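Kedach Neighborhood Pantry
Progress report to the Morkum Fund
24/07/2022

Hi Yolanda,

I promised you a proper update and I'm happy to say there's plenty in it! We've now been open through the whole spring and into summer, and the second weekly session you paid for is up and running. It's the evening one, and it fills up faster than the morning one ever did (lots of folks coming straight from work, some still in uniform).

The walk-in fridge went in back in March. Julián Moya got us a good price on it, and we spent what was left of that budget line on shelving and a decent hand truck. I've attached the receipts. We went over by a little on the wiring, but I moved money from printing to cover it, so the total hasn't changed.
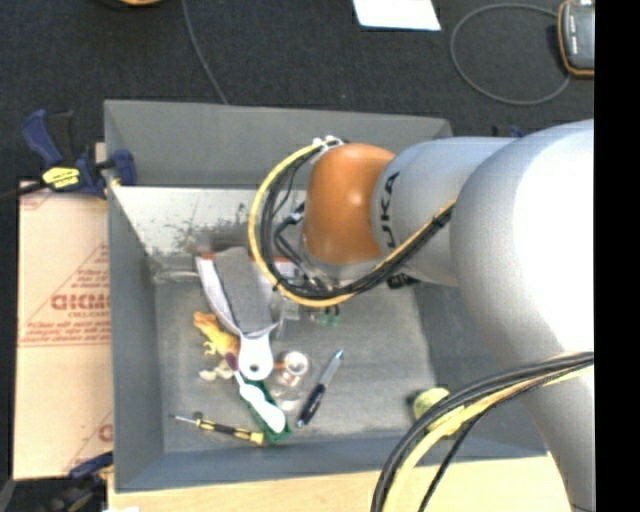
Fresh produce is still our weak spot. We get 3 farms dropping off through Obura now, but it all lands on the same day, and greens don't wait around. Montserrat Bermúdez is talking to them about splitting the deliveries - I think two of them will go for it, the third has a long drive and I don't blame them for saying no.

Cooking classes started late. Our teacher had to pull out and it took us seven weeks to find Harish Solanki, who has been wonderful. His lentil night had people asking for the recipe all over town! We've run two classes so far and have 24 people signed up for the next round.

One thing I'd like to talk over with you is the van. The lease ends this winter and the new rate is a good bit higher. Could we use the money set aside for the fall mailing? I'd rather have the van than the flyers. Call me whenever suits you, mornings are best.

Warmly,
Fermín Valdebenito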